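4.2 Recolha de roupa sobre superfície estofada

Tempo de leitura: 2 min

A documentação do kit Medau afirma que a pinça de dois dedos apanha "qualquer têxtil doméstico". Montámos o braço numa oficina partilhada e não encontrámos base para uma afirmação tão larga. Kordestani, responsável pela montagem, fez 249 tentativas com peças de vestuário pousadas em tecido cinzento claro, e o resultado depende muito do ponto em que os dedos descem. Quando o alvo fica a poucos centímetros da peça, a pinça fecha no vazio e o programa regista, ainda assim, um ciclo completo. A Figura 2 mostra a pinça aberta junto a uma peça vermelha e branca, vista pela câmara do punho.

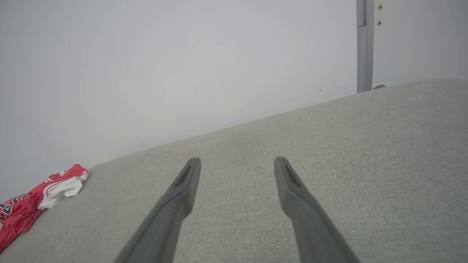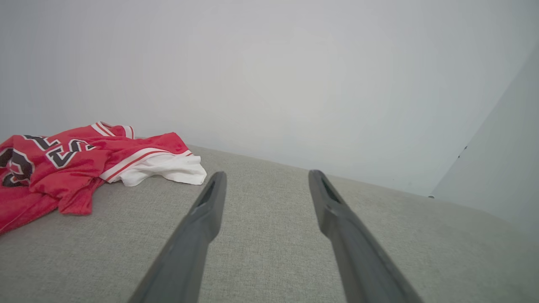

Figura 2. Dedos da pinça abertos e sem carga sobre o estofo; a peça vermelha e branca está à esquerda em ambas as imagens.

Partilhas: 36 | Comentários: 2

Convém não ler demasiado nestas imagens. O contraste entre o vermelho e o cinzento é favorável à segmentação, e o fundo liso também ajuda. Com peças claras sobre o mesmo tecido, duvidamos que o método se aguente. O controlador Dusen também não distingue um dedo apoiado no estofo de um dedo apoiado na roupa, e a correção proposta pelo fabricante (baixar o limiar de força) limitou-se, nos nossos ensaios de June, a aumentar as paragens.

Este sítio utiliza cookies. Aceitar | Recusar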